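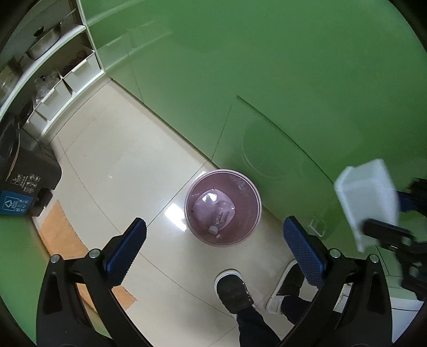
3.2 Setup and upkeep of the hand-held gripper

We built the Rellent gripper so that one person could keep it in good shape with a small screwdriver and a clean cloth, and we are delighted with how well that worked out in the Preltinberg kitchens. The tool has two black plastic fingers, each with a blue textured pad facing inward (Figure 4). The pads do most of the work, and they also need most of the care!

Before each session the operator closes the fingers fully and checks that the pads meet along their whole height. If one leans, we loosen the screws on that finger, press the pads together by hand, and tighten again. A full check takes 90 seconds. We then run 2 practice grasps on a light object, usually an empty bottle or a box, and look at the recorded finger opening before starting the real task.

Pads are wiped between sessions and swapped after 20 of them. Our first pads, cut from the smooth Bustos sheet, slid badly on thin plastic bags, and moving to a textured surface was the single most enjoyable fix of the project. The grip felt better right away, and operators stopped squeezing so hard, which was kinder to the finger joints too.

Figure 4. The gripper held over a tiled floor, with a pink wastebasket ahead of the fingers. The left pad shows its crosshatched surface.

Spare fingers are stored in pairs. When one cracks we replace both, then repeat the closing check and save a new zero position in the Skurimura logger.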